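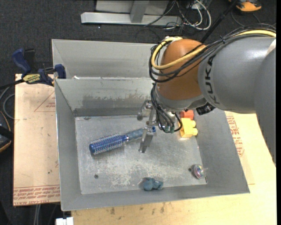
Figure 2. Round hairbrush on the bin floor, toy-like pieces at the right rear.

23 shares 2 comments

4. Setting up and loading the open metal bin

This section covers the large Skirken bin, the open gray one. The sales sheet calls it "a home for everything." Treat that as advertising. It is a metal box with no lid and no dividers, and what you get out of it depends on what you put in and whether anyone ever empties it.

4.1 Before you start

Check that the shelf is deep enough. The bin needs 487 mm front to back, and the older Dantas shelving falls short of that unless the rear lip is taken off. The sales sheet says the bin will "fit most shelves." Measure anyway.

Wipe the inside with a dry cloth. New bins sometimes come with a thin film of oil from the factory, and it gets into bristles and fabric.

4.2 Placing the bin

1. Set the bin on the shelf with the floor level. If a round item rolls by itself, the shelf is off.
2. Press down on each corner in turn. A floor panel that pops or flexes should go back to the seller. We were told it "settles with use" and have yet to see one do it.
3. Leave a hand's width clear above the rim.
4. If you want a liner, cut it to size first and test it with a brush or a comb. The Fleltex mat sold with the bin curls up at the edges, and small pieces slide underneath. We stopped using it in August.

CAUTION: Run a finger along the rim in a thick glove before anyone reaches in barehanded. Sheet metal is advertised as deburred far more often than it is deburred.

4.3 Loading round brushes

Round brushes cause more trouble than anything else in this bin. The barrel rolls, the bristles catch on whatever is next to them, and the handle always seems to point the wrong way when you want it.

1. Pull out loose hair. Do this over a trash can.
2. Lay the brush flat on the floor of the bin, never on top of other things.
3. Turn it so that it lies diagonally, as in Figure 2, with the handle toward the side you reach from.
4. Keep hard pieces away from the bristles. The rear of the bin is good enough for those.
5. Nudge the brush once with a fingertip. If it rolls more than a quarter turn, set it against a side wall.

NOTE: Some people stand brushes on the end cap to save room. It works until the shelf gets bumped. Gyula Boros still recommends it, and he is welcome to pick them up.

CAUTION: Do not put a brush away damp. Bare metal under a wet brush will mark sooner or later, whatever the coating claims on the label.

4.4 Toys and other loose pieces

Blocks and similar pieces can share the bin with brushes, though I would not plan on it for long. Earlier printings of this guide said mixed loading was fine "for all households." That line came from Dezső Győri, who had no children at home when he wrote it.

1. Put blocks at the rear, with the larger faces down.
2. Turn pieces with knobs or pegs so that these point away from any bristles.
3. Keep a clear strip of floor between the blocks and the brush.
4. Anything smaller than a walnut goes in a cup or a lidded box.

4.5 Taking things out

Lift a brush by the handle, straight up. Dragging it across the floor bends the bristles and scratches the finish. If the handle is hard to get at, move whatever is crowding it first.

4.6 Load limit

The seller gives 200 items as the capacity, with no word on what an item is. Ignore the number. Once you can no longer see the floor between things, the bin is full and needs sorting.

Text by Dorottya Rácz, Ruvgate household guides. Revised 5 May 2019. Section 5 covers the wall hooks, which we like even less.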